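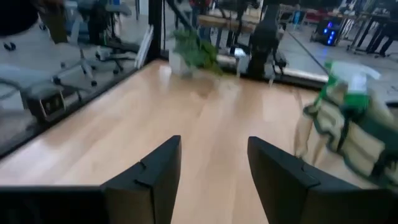 Wood table, plant, spray bottle, bag.

The Tenant

The plant came with a spray bottle and a cloth bag, and Siv Berge signed for none of it.

"It's only for March," said Kadri Ozoliņš, setting the pot down at the back of the table, in the left corner, with the care of someone leaving a baby at a police station. "You won't know it's there."

Siv already knew it was there. It was leafy and green and it drooped over the wood as if reading something on it. The table had cost her 516 dollars at the Pappas warehouse sale in Pesbridge, and she had spent two weekends bringing it to a shine that made visitors squint. She had plans for that table. They mostly involved looking at it.

"Mist it in the morning," Kadri said. "Not the evening. It gets moody."

"How can you tell?"

"You'll be able to tell."

Then Kadri went to Movanthorpe to help her mother sell a house, and Siv was left alone with the moody thing.

On the first morning she misted it. The bottle had a white head and a bright green collar, and it shot mainly at her. She wiped the table. She misted again, holding a dish towel under the leaves like a waiter. She wiped the table again. By the time she was finished she had used up her whole breakfast and had to eat toast in the car.

She took the problem to work. Siv did invoices for Hatix, a company that sold gaskets to other companies that sold gaskets, and she shared an office with Žydrūnas Rozīte, who had opinions on everything he had never owned.

"Put it on the floor," he said.

"It wants light."

"It told you that?"

"Kadri told me that."

"Kadri's in Movanthorpe." He let this hang in the air, as if Movanthorpe were a place from which no word could ever get out.

She did not put it on the floor. She did move it to the windowsill, where it immediately leaned toward the table. She moved it to the bookcase, and a leaf fell off. She picked up the leaf and looked at it, and then, for reasons she didn't care to go into, hid it in a cookbook. The plant went back to its corner.

The bag was a separate matter. It was beige with dark green bands, and it had the look of a thing that had once been folded and hadn't enjoyed it. Kadri had given no instructions about the bag. Siv hung it on a doorknob and it slid off. She put it in the closet and then couldn't find the spray bottle, which was in it. In the end she let the bag slump on the right side of the table with the bottle propped at the top, like a drunk uncle holding up a candle, and told herself it was temporary. Everything in her apartment that had been there longer than five years had started out temporary, including her.

In the second week Kadri called.

"How is she?"

"She's a she?"

"Is she drooping?"

Siv looked across the room. "Only on the right."

"That's happiness," said Kadri. "Are you talking to her?"

"No," said Siv, who had that very morning read the plant an entire letter from the landlord, doing the landlord's voice. The rent was going up thirty dollars. The plant had taken it hard.

"You should. She's used to company. Mom's got two offers on the house, by the way, and one of them's from the man she said she'd never sell to."

"What's she going to do?"

"Sell to him. She just wants it known she's angry."

After they hung up, Siv misted, although it was evening. She waited to see some moodiness. A few drops ran down the leaves and onto the finish, and she went to get the towel, and on the way she stopped to read the rest of the mail, and after that there was a show on. It was nearly midnight when she remembered the towel. She stood over the table with the lamp on and checked the wood from one end to the other, bending down until her nose was almost on it.

There was a mark. It was small and brownish, right in front of the plant, and it might have been a reflection. She moved her head left. She moved her head right. It went on possibly being a reflection.

She thought about the warehouse sale, and the two weekends, and the special cloth. She waited to be furious. What she mostly felt was that it was late.

"Well," she told the plant. "That's you, or it's the lamp."

Kadri came back on the last day of March with a sunburned nose and a box of her mother's saucers nobody had wanted to buy. She lifted the pot and turned it around and declared that it had grown. She picked up the bottle. She picked up the bag and shook it out and frowned.

"Where did you get this?"

"It's yours. You brought it."

"I've never seen it in my life," said Kadri.

They both looked at the bag. It looked like a bag.

"Leave the plant a minute," Siv said. "I'll make coffee." She put the cups down on the table without coasters, and it took them until dark to get through the saucers.

Comments (4)

Siiri Paju
I have been keeping a friend's fern since 2 apartments ago. She has stopped asking. Please write what happened to the leaf in the cookbook.

gasket_man
Worked in gaskets nineteen years and yes, that is who buys them.

Kadri Baranauskienė
Different Kadri here, but my sister has sent me this twice with no message. I DID bring a bag when I dropped off my plant and I DO remember it.

Siiri Paju
Also, misting from that close is how you get a mark. Step back a little and hold the towel behind the leaves, not under.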